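Section 5. Clearing and sorting the table

Use this section at the end of each Lins table session, before the top is wiped. It covers foil trays, paper and the blue plastic tray. Food scraps are dealt with in section 16.

You will need:
Grastotis bin liners, 40 litre
A dry cloth
The blue tray, at the left end of the table

1. Check that the blue tray is pushed fully on to the table top. It must not overhang the end.

2. Leave the foil tray on the right half of the table and keep paper on its left. Do not put paper inside the foil. The two go into different bins and are awkward to separate once pressed together.

The foil tray and the paper ball on the table:
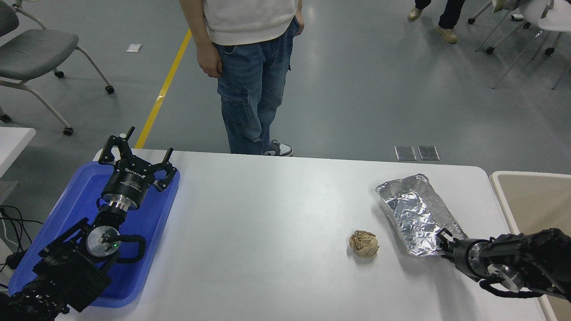
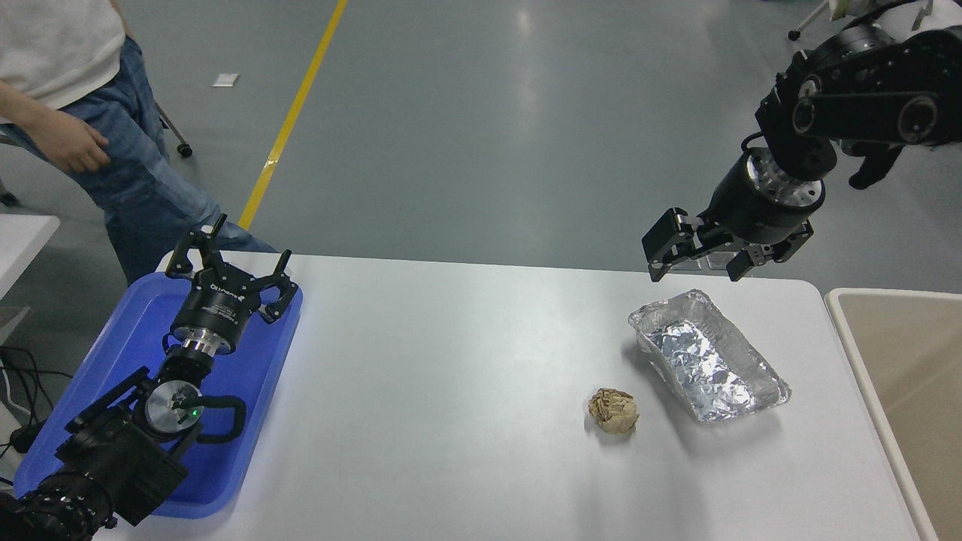 3. Pick up the paper first. If it has been screwed up, open it out and check for anything wrapped inside, then put it in the paper bin.

4. Lift the foil tray by its rim with both hands.

Caution: torn foil has sharp edges. Do not run a finger along the rim to flatten it.

5. Tip any crumbs into the food bin. Wipe the foil with the dry cloth. A few marks are fine, but foil with a layer of grease on it goes in general waste.

6. Fold the sides of the tray inwards and press it into a loose ball. Put it in the metals bin.

Note: Clean trays that still hold their shape may be kept and used again. Stack them on the Gakora shelf, largest at the bottom.

7. Look under the table and along the floor line for stray scraps.

8. Wipe the top from the far edge towards you. Lift the blue tray to wipe beneath it and put it back in the same place.

Replacement blue trays are ordered from Joltness under part number 649. Send orders to Priit Siliņa.

Section checked by Silvana Trindade, 5 Sep 2024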